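In Defense of the Small Stuff Box

Every few months somebody publishes the same article. Throw it out. If you haven't touched it in a year it goes. Clear table, clear head. I read one of these over coffee in January and got mad enough to start typing, so here we are, and I have to leave in an hour so this will be quick.

My position: keep a box of small stuff. One box. Cardboard is fine. Don't sort it by type, don't buy dividers, don't label anything. Put in the bits that have no home and go on with your life.

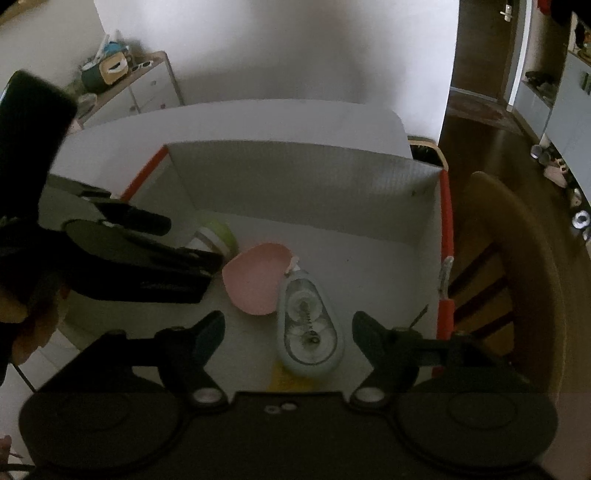
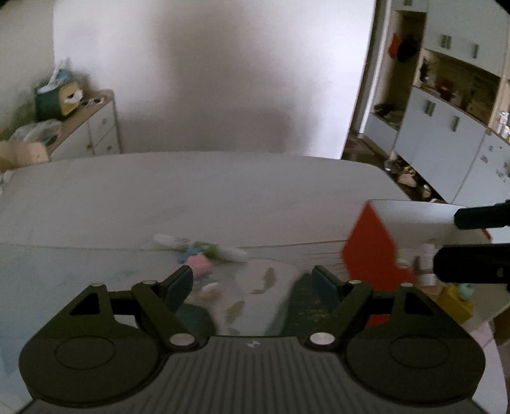
Small things, three ways.
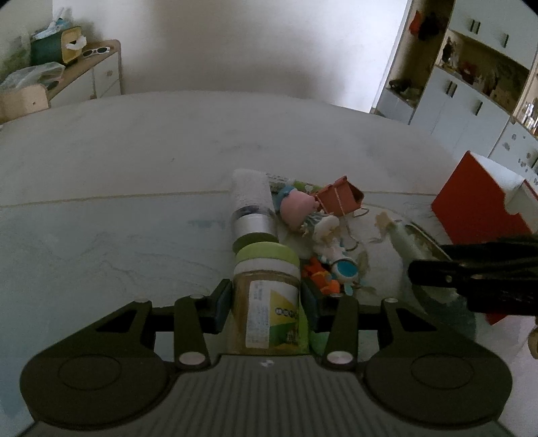

Gebremedhin Kahsay wrote back when I sent a first draft around, and he was not kind. A box with no categories is a trash can with better manners, he said, and the only reason people like me defend it is that we have never had to find a correction tape at ten at night with a form due in the morning. He wants stationery with stationery, toys with toys, food jars in the kitchen where food jars live. Mixing them is lazy and he'd rather see the lot go in a bag to the thrift store. He also said my handwriting is bad enough without losing the tape, which, fine.

OK. The tape. I'll give him the tape. Things you need in a hurry should be in the drawer by the phone and I'd never argue otherwise. Scissors too. But most small stuff isn't needed in a hurry. Most of it isn't needed at all in the sense these articles mean. A plastic pig. A toy basket that would hold one grape. A wheel off something. When does a household "use" a pig?

The one year rule was made for sweaters. It falls apart under two inches tall. Kids leave a figurine alone for fourteen months and then want that one, today, the pig, no other animal will do. I've seen it happen and I've driven to a store over it. The replacement was wrong. It was a perfectly good pig.

And the sorting people never price in the sorting. I tried it properly once. Bought the Mivance drawer tower, the one with all the little see-through drawers, paid 70 dollars plus shipping, spent a whole weekend. Erasers, wheels, caps, doll shoes. Looked beautiful. By spring every drawer had a bit of everything in it becuase no one in my house is going to stop and decide if a doll's hat is clothing or accessories. The tower's in the garage now. Holding screws, badly.

Then there's the Wojcik method, where you photograph each item before letting it go, so you keep the memory and lose the clutter. A friend did this and has 910 photos on her phone of things she no longer owns. She's never looked at them. She told me this cheerfully. You've just moved the box somewhere you can't rummage in it.

Rummaging! That's my real point and I've buried it. Rummaging is good. You tip everything out on the table, looking for one thing, and you find a thing you forgot, and some kid wanders over, and now there's a farm going on between the salt and the mail. Sorted drawers don't do that. You open the drawer marked wheels, get a wheel, shut it.

Rules, since Gebremedhin says I have none. The box stays one box. When it's full, tip it out, and somebody has to argue for each thing that goes back. Out loud. Nothing sharp goes in. Nothing you eat either, he's right about the jars. If it's broken and the other half is missing, goodbye. I do this maybe twice a year and it takes under an hour including the arguing, which Obsa Kahsay always wins, even against her father.

What I won't do is feel bad about it. Thers a kind of shame built into those articles, as if a table with a few odd things on it says something about how you pay your bills. It says people live there. Mine gets cleared for dinner and it's covered again by eight. The box goes back on the shelf with the flaps not quite shut and somebody's arm of something sticking out.

Keep the tape in the drawer though.

Related
The junk drawer is a room of its own
I bought the Stondo shelf so you can skip it
Who keeps 297 rubber bands? A reader does
Maltis bins, two winters later
Why I stopped doing 1000-piece puzzles on the dinner table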